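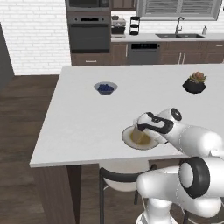
Mei Blackwood: I'd have the table back tomorrow. We took ours out for an island when we did the kitchen and I have regretted it most evenings. You can't sit facing anybody. Everyone ends up in a row like a bus queue, and my mother can't get on to the stools at all, so when she comes round she eats in the other room with the plate on her lap.

26 comments · 5 shares

tern_and_plover
Thanks Mei, that's the sort of answer I was after. I should have put more detail in the first post, so here it is.

It's a terraced house in Porkholm with a kitchen at the back that was extended by the people before us. It's a decent width but not huge. At present we have an old pine table in the middle that came with us from the flat. Bralter have drawn up two plans. Plan one keeps the table and puts units along two walls. Plan two has an island with a hob in it, no table, and seating along one side. My husband wants plan two. I want plan one but I can't give him a good reason beyond liking the table.

The island adds £1362 to the quote, and that doesn't include moving the gas.

oldcastle_ray
Does it include the extractor? If the hob goes in the island you need either a ceiling one or a downdraft one, and neither is cheap. We were quoted for the island and then quoted again for the bit hanging over it. Ask them in writing.

tern_and_plover
It doesn't say. I'll ask.

hobsonschoice
I'll speak up for islands as everyone else seems to be against them. Ours is the best thing in the house. I can roll pastry out on it, the kids do homework at one end, and I'm looking into the room while I cook when I used to be looking at a wall. We have no hob in it though. Just a flat top and cupboards underneath. If you put a hob in the middle you have lost most of the point, in my view, as you then have hot pans between you and the people you are talking to.

The thing I would check is the gap all the way round. Ours is tight by the dishwasher and you can't get past when the door is down.

Mei Blackwood
How do you manage when you've got more than a few people for dinner?

hobsonschoice
We have a separate dining room, so fair point.

Mei Blackwood
That's rather the difference then. tern hasn't got one, as far as I can tell.

tern_and_plover
No, it was knocked through years ago. The kitchen is the only place to eat.

oldcastle_ray
Then keep the table. I don't see what there is to discuss.

pennywhistle
There's plenty to discuss, Ray. People eat differently. We're a household where everybody comes in at a different time and a table would just collect post. We had one and it did. I think the question is how many nights a week you all sit down together, and to be truthful about it. If it's most nights, keep the table. If it's Sundays only, then I'd look at the island again and get a folding table for Sundays.

tern_and_plover
Most nights. He works late on a Wednesday but otherwise we all eat together.

The other thing we can't agree on is the wall units. Both plans have a full run of cupboards above the worktop on the long wall. I'd like to leave them off and put up one long shelf. I've lived with wall cupboards all my life and I only ever use the bottom shelf of each, the rest is things I've forgotten about.

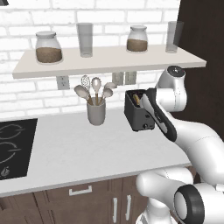 My husband says a shelf will be greasy within a week and that we'll end up buying cupboards in the end anyway. The fitter at Bralter took his side, although he would, as he sells cupboards. I've measured up and if I moved the big pans to a deep drawer and got rid of the fondue set and so on, there isn't that much left that needs to go up high. Coffee, sugar, rice, glasses, the mugs we use. Has anybody done this and kept it?

hobsonschoice
We've had open shelves for a few years. The things you use every day stay clean because they get washed every day. The things you don't use get a film on them. So the answer is to keep only daily things up there. If it's away from the hob it's fine. If it's right next to the hob I wouldn't.

oldcastle_ray
Cupboards. I'm not dusting a jar of rice.

pennywhistle
I'm with Ray on this one for once. We took our shelves down. It wasn't grease so much as having to keep everything neat. I don't want to look at a half-used packet of lentils while I'm having breakfast. You can decant it all into jars but then you've got the packet left over with the cooking time on it, and where does that go?

hobsonschoice
Cut the cooking time out and put it inside the lid.

pennywhistle
You and I are different people.

Mei Blackwood
A mixture worked for us. One tall cupboard at the end of the run, floor to ceiling, for everything ugly. Then a shelf along the rest. The tall one holds far more than you'd think and it makes the shelf possible, as you aren't asking it to do all the work. Make sure the shelf is fixed to the wall properly. Ask what the brackets are rated for, glass jars full of sugar weigh a lot.

tern_and_plover
I like that idea. There's a spot by the back door where a tall one could go. I'll ask for it to be priced on plan one.

I had another look at the Clokero catalogue as well, for worktops. They do a pale grey and a white and I keep going back and forth. The sample of the white looked lovely in the shop and a bit cold when I got it home. I left both of them out over the weekend and we used them as coasters, more or less, to see what would mark.
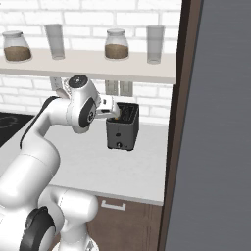 The tea came off both. Beetroot left a faint pink ring on the white but it went after a second wipe with washing-up liquid. The grey hid crumbs, and I can't decide if that's good or bad. It's £400 more for the white, for reasons the shop couldn't explain to me. My daughter says they're the same colour.

oldcastle_ray
Hiding crumbs is good. You'll wipe it anyway. Get the grey and spend the £400 on the extractor you haven't been quoted for.

hobsonschoice
Ours is white and I wouldn't change it, but you do see everything. Turmeric is the one to test, not beetroot. Leave a bit of curry on it overnight.

pennywhistle
Seconding turmeric. We had a yellow patch by the kettle for the whole of one winter. Sunlight shifted it in the end.

Also think about sockets while you're at it. Everyone forgets until the tiles are on. We have the kettle and the toaster sharing a double at the wrong end and nothing where you'd want to use a mixer. On an island you'd need one let into the side or a pop-up one, and that's another cost to add to Ray's list.

tern_and_plover
Good point about sockets. Plan one only shows two doubles for the whole long wall. That can't be enough.

Mei Blackwood
It isn't. Ask for four. Going back later to have one added cost us more than all the others put together, and the plaster never matched.

cabello_corner
Joining in as we had Bralter do ours in October. The work was good, the dates weren't. They said a fortnight and we were washing up in the bath for a good bit longer than that. Whatever you choose, get the order of work from them on paper. And if you keep the pine table, cover it. Ours stayed in the room under a sheet and still got a groove in it from somebody's saw.

tern_and_plover
Thank you, that's useful. Were they all right about putting it right?

cabello_corner
They sanded it. It's a bit paler at that end now. We put the fruit bowl over it.

tern_and_plover
I've shown my husband the thread. He says he's outnumbered and that hobsonschoice is the only one with any sense. He has agreed the hob can stay against the wall, whichever plan we go for, so that's something. I'm ringing Bralter in the morning about the tall cupboard, the sockets and the extractor.

oldcastle_ray
In writing, remember.

tern_and_plover
I'll ring and then email.

Reply · Share · 26 comments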